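Ticket 756 - Pose jumps on the left hand-held gripper, Dokent room
Posted in September by Renata Kalinowski

Opening this one because I've now lost two mornings to it and I'd like somebody to stop me before I lose a third. We're comparing the Boltel hand-helds with the old pads against the same units with the new ribbed rubber pads. Right gripper is lovely. Left gripper tracks fine for a while, then the pose hops sideways and comes back. In the last log the first hop is at sample 1171 and it gets worse from there.

Firmware is the same on both, I checked (twice!). Swapped the USB cables over, no change. Restarted the Brzozowska logger, no change.

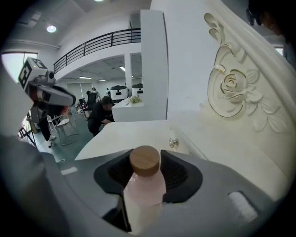
The pads first, as Stanisława asked if grip slip could be fooling me. I don't think so. I've been using the pink bottle with the round wooden cap as the test object, held upright in the jaws next to the white cabinet, and the new rubber is much nicer on it than the old stuff - I can close with less force and I'm not chasing it around. Anyway, slip wouldn't move the marker cube, and it's the cube pose that hops.

Next I tried exposure. Auto was on for both units, so I locked it at the same value on each and walked the usual loop. Fewer hops on the left, but they didn't go away, and now the dark corner under the mezzanine is mush. Put it back on auto.

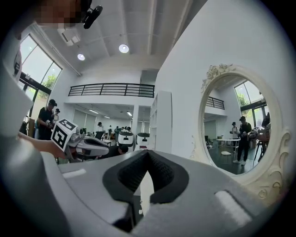

View past the jaw, with the other gripper's marker cube at left and the oval mirror on the wall.

Reply from Stanisława Bielecka, 4:10 pm:
Renata, where were you standing when it hopped? Is it always the same part of the loop? And can you send me the raw detections, not the filtered ones, the filter hides everything interesting.

Back to me. OK so, good question, and slightly embarrassing. I lined up the hops with the loop and they bunch up on the stretch facing the mirror. The raw detections have extra cubes in them. The glass is handing the tracker a second set of markers and every so often it picks the wrong one.
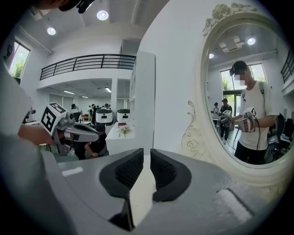 What I don't get is why the right unit shrugs it off. Stanisława thinks the two have different settings for rejecting detections, and I did find an old config on the left one, left over from the Fakunach trial. Copied the right one's config across and ran it again - 16 passes, 2 hops. Better, still not zero. Next I'm covering the glass with a sheet and repeating with the old config, so we know which of the two things we fixed.

Leaving this open. Please don't update the left unit until I've done the sheet run, I want the before and after on the same build.

Status: open
Assigned to: Renata Kalinowski

Related tickets
- Old pads vs. ribbed pads, light objects
- Logger drops samples after restart
- Left unit: config left over from Fakunach trial
- Exposure lock, settings for bright windows

Contact support | Copyright Dokent | Back to top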